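How to get an oil stain out of a marble top table?

Posted in Home & Cleaning > Stone and Tile

Ivone Medeiros
Member, 14 posts

Good evening to all. I hope I write in the correct section, if not please move it.

I have bought a second-hand dining table with a pale gray top. The seller told me it is real marble, and I believe him, because the top is very heavy and it was cold to my hand even in July when we carried it up the stairs. We used it for 4 months without any problem. Then on a Tuesday my son made a salad, and he left the bottle of olive oil standing directly on the stone the whole night. In the morning there was a ring, darker than the rest, and next to it a spot of the size of a coin.

What I have tried until now: warm water with dish soap (two times), then a wet cloth with baking soda for ten minutes. The soap did nothing. With the baking soda I thought it became a little lighter, but when the stone was dry again it was the same as before. My neighbor says to use vinegar, but my sister says vinegar will kill the marble. Whom should I believe? Also I found in the shop a stone cleaner from Munach, and I do not know if it is for this kind of problem or only for the daily cleaning.

The table is not sealed, or if it was sealed, it was many years ago. I would be grateful for an explanation with the steps in order, because most of what I have read says only "make a poultice" and then I do not understand how thick, how long and with what.

Thank you in advance.

padilla_stone
Regular, Stone and Tile

Your sister is right, please do not use vinegar. Also no lemon, and none of the bathroom sprays against lime. Marble is made mostly from calcium carbonate and every acid eats it a little. You would still have the oil in the stone and on top of it a dull place that must be polished by somebody with a machine.

I am working with stone since many years, although English is not my first language, so excuse me if some words are not the usual ones in your country. I will try to write everything in order.

First you must understand where the oil is. It is not on the surface anymore, it went down into the small pores, and for this reason the soap cannot reach it. Ten minutes of baking soda is also too short. You need a material that stays on the stone for a long time and drinks the oil out while it dries. This is all that a poultice means.

Mix baking soda with water, little by little, until it is like peanut butter. If it runs when you tilt the spoon, add more powder. Wash the place first with a soft cloth and dish soap, rinse it and dry it. Then put the paste on the stain, as thick as a pencil, and go past the border of the stain by the width of a finger on every side. Cover it with kitchen plastic film and close the edges with painter's tape. Make a few small holes in the film with a needle.

Leave it for 24 hours. Then take the film away but do not touch the paste! It must become completely dry, and this can need one more day. Many people scrape it off while it is still wet, and then the oil stays in the stone. When it is dry like chalk, lift it with a plastic scraper or an old bank card, never with metal. Wipe with a damp cloth, and after that with a dry one.
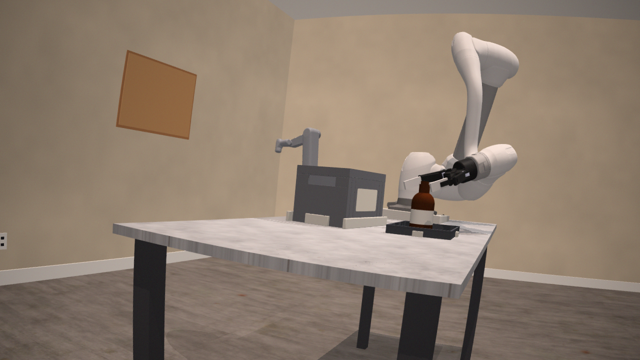 Do not judge the result in the same hour. Marble that was wet looks darker for a day or even two, and you can believe that the stain became bigger. When it is the color of the rest, look at it from the side with the window in front of you. If you still see a shadow, repeat everything with fresh paste. For oil that stayed one night I would expect two or three times. For the future, do it like with the brown bottle in the picture, which stands in a black tray with raised rims, so that the bottle does not touch the table top. A tray of this kind costs little and you can wash it in the sink. The drop of oil that runs down the neck after pouring is the one which makes the ring, so wipe the neck also.

If after 4 times there is no change, you can try the same paste with acetone in the place of water. Open the windows, wear gloves, no candle or gas flame in the room, and keep the child away. Try it first on a place under the edge where it will not be seen. If the table was repaired with resin in some corner, acetone can attack the repair, so look carefully before.

About the Munach cleaner I cannot say, I have never used it. Read on the back if it is written "pH neutral". If yes, it is good for every day, but a daily cleaner will not pull oil out of the pores.

When the stain is gone, wait some days until the stone is really dry and then put a penetrating sealer. To know if you need it, put a spoon of water on the top and wait a quarter of an hour. If the place became dark, the stone is drinking and it needs the sealer. Please do not seal before the oil is out, or you will close it inside.

plomar77
New member

just put a plant on it lol. we have a ring from red wine on ours and there is a fruit bowl on top since we moved in. Are you sure it is real marble btw? my cousin paid a lot for a "marble" table from Miltar and when a corner chipped it was something printed inside. Look at the edge from below, if the veins don't continue there then maybe it is not stone and you don't need all this work

Ivone Medeiros
Member, 14 posts

Thank you both. I looked from below with a flashlight, and the veins continue through the edge and the underside is rough, so I think it is stone.

I did the spoon of water at the other end of the table, and after a quarter of an hour there was a dark place, so it is not sealed. It went away by lunch.

The first poultice came off today. I used almost a full box of baking soda, because I made it too liquid in the beginning and had to add and add. The spot like a coin is much weaker. The ring I still see, but only from the side of the window. I will put the second one tonight after dinner, and we will eat in the kitchen until it is dry.

One more thing, padilla_stone: for the sealer, is one coat enough or must I give two?

padilla_stone
Regular, Stone and Tile

Very good, if it is weaker after one time then it will come out. For the sealer give two thin coats, with the waiting time between them that is written on the can, and wipe away all that is still wet on the surface before it dries. If you leave it, it makes a sticky film, and to remove this is more work than the oil was. Then repeat the spoon of water after one week.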